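August, late evening

Spent the whole of today on the arm at the Masri unit and did very little else. I came in at seven meaning to finish the cable guide I started yesterday, but the morning check failed on the first close, so the cable guide is still lying on the bench with one clip on it.

The failure was the same one as last week. The controller says the fingers are shut and they aren't meeting where it thinks they are. I wrote it off last time as a bad start and restarted everything, which cleared it for a few days. This time I left the power on and looked at the numbers first. The offset was 42 counts on the left side and nothing worth mentioning on the right. So it is one finger, and a restart was never going to fix that.

I took both fingers off anyway. The left one had a mounting screw I could turn with two fingers and no driver. I should have caught that on the monthly check, and I know why I didn't. I have been checking the screws on the arm side and stopping there. The check sheet says "gripper fasteners" and I have been reading it my way for a long time. I have changed the line to name the finger mounts.

Cleaned the seats with a dry cloth, put both fingers back, tightened by hand and then with the small driver, a bit at a time on each side. The Tridholm manual wants thread lock on these. We had none in the drawer, so I walked over to the Kornero shop and they had one tube left. Lost most of an hour on that with the walk and the talking.

After lunch I did the height check. I run it over the table as it is set for work, with the cloth on, because the cloth is part of the height and I have been caught by that before. Brought the arm down in small steps and stopped it low over the leaf print.
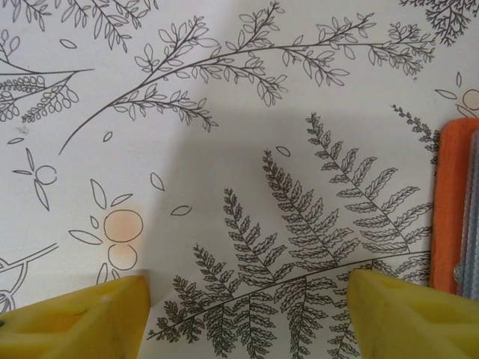

Height check, stopped over the fern and the long branch.

The fingers have scuffs on them, which I noted in the book. They have had scuffs since spring. I don't think the faces need changing yet, but I would like a second pair on the shelf before they do. Vunach quoted us for a pair in the same yellow and I never answered them. I will answer them tomorrow.

The height came out fine on the first pass and fine again on the second. I then went through open and close at slow speed and watched the count at each end. Left and right agreed. I let it go on by itself for 900 cycles, which took the rest of the afternoon, and I sat there for most of it doing the parts list. It is dull to listen to. I noticed a tick on the return stroke somewhere in the middle and got up to look, and it was the loose clip on the cable guide tapping the arm. Took the clip off. No tick after that.

When the cycles were done the offset had not moved. I put a paint mark across each screw head so that next time I can see at a glance whether one has turned – I have done this on the base bolts for years and never thought to do it here.

One more thing came up that I had not planned on. With the fingers fully open, the wrist camera picture was softer than I like. I wiped the lens and it got no better that I could tell. I think the focus ring has crept a little, but I didn't want to touch it at the end of the day with the fingers just set. If I move the camera I have to redo the calibration, and that is a morning's work. I wrote it down as a separate job so the two don't get mixed up.

I did one last look with the arm over the other part of the table, fingers wide, with the orange tray under the right one and the clear container behind it. I wanted to see how the fingers sit against the rim in the camera view. The right finger hides a good part of what is in the tray, the teal piece and the grey-blue one both. That matters for whoever writes the pick points, so it has gone in the book too. My own feeling is that the approach should come in from farther left, but I haven't tried it.

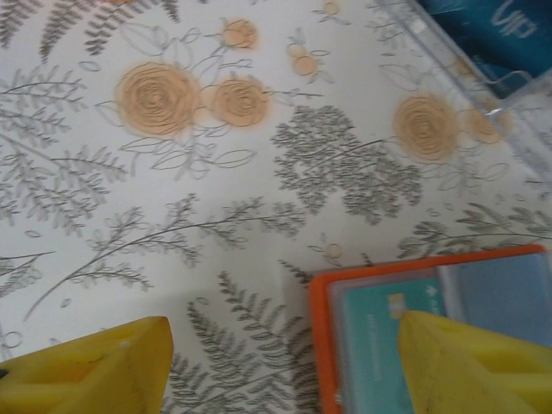 Left for tomorrow

Finish the cable guide. Use the wider clips this time, the narrow ones let go too easily.

Answer Vunach about the spare fingers.

Look at the screw marks before power-on, then run the morning check at 6 and again before lunch. If the left side is off by even a few counts I will take the mount off and look at the threads properly.

Focus ring, only if both checks are clean.

Buy thread lock. Kornero will want their tube back.

Home late, back sore from leaning over the table. Ate standing up and went through the log once more before bed. The first bad reading is further back than I thought, two days before the one I remembered, so the screw was probably already working loose when I did the monthly check.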